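October, notebook, 4:40 p.m.

Second pass through the Promano adhesion results and I still don't buy them. Their sheet says the water-based wood glue reaches full strength overnight at room temperature. Our joints say otherwise, or at least some of them do, and the ones that agree with the sheet are the ones I trust least.

Setup was the same as last time. Beech lap joints, one face sanded, one face left as planed, clamped with the small screw clamps and pulled on the old tester. Tania Sikder cut the blanks and I did the gluing. Best joint failed at 1,185 newtons. Worst one failed at 235, which is a number I'd expect from school paste. 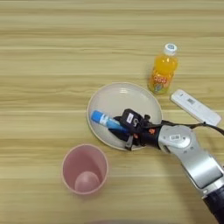 A spread that wide means we are measuring something other than glue. My first suspect is clamp pressure. We tighten by hand until it "feels right," and what feels right to me before lunch is not what feels right to Tania at the end of the day. The second suspect is the tester. The lower jaw has some play in it, so the joint gets twisted a little before it gets pulled, and lap joints hate that.

Tania thinks it's the wood. She pointed out that the weak joints came mostly from the darker board, the one that sat by the outside door. Could be. I'd like to see a moisture reading before I believe it, and the meter has been out on loan to the Vidbridge people since summer. Asked for it back again. No reply yet.

Also not convinced by the Ranasinghe method, where you wipe both faces with warm water before spreading. Everyone who uses it swears by it, and none of them seem to have kept an untreated set next to the treated one. We did a few. The wiped joints looked better by eye -- nice even squeeze-out all along the edge -- and then pulled apart in the same sorry range as the rest.

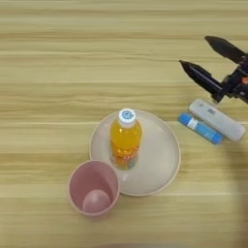 Failure surfaces, for what they're worth: on the strong joints the wood tore, with fibers left on both sides. On the weak ones the glue film peeled off the planed face in one clean skin. Same bottle, same spreader. That points at the surface, and I'd put more weight on it than on any of the pull numbers. A dull planer knife will burnish beech and leave it shiny, and glue doesn't like shiny. The knives haven't been changed since before I started this notebook.

The Medosex hardener arrived. The leaflet promises 3,000 newtons on the same size of joint, with no mention of which wood, how long it was left, or how many they broke to get one that good. Filed under advertising for now. It can wait until our plain joints repeat.
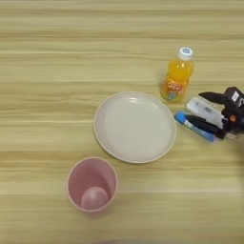

Plan for the next batch:

- Fresh knives in the planer first, before anything else gets cut
- All blanks from one board, pale one, numbered in the order they come off the saw
- Torque driver on the clamps, same setting for everybody
- Shim the lower jaw and write down the shim thickness this time
- 31 joints, split between sanded and planed, pulled in shuffled order

Tania wants a heated set in the same batch. I said no. If we change the temperature along with the knives and the clamps, we'll get a prettier graph and still not know why. She has a point that the room drops a lot after the heat goes off, so the logger goes on the shelf by the clamps and we leave it there.

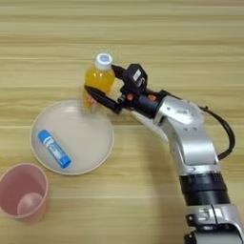
Do we throw out the old numbers?

Keep them, marked as hand-clamped and loose-jawed, and leave them out of any average. They're fine for showing how bad the spread was before the fixes.

Still to do: order knives, find the torque driver, chase the meter.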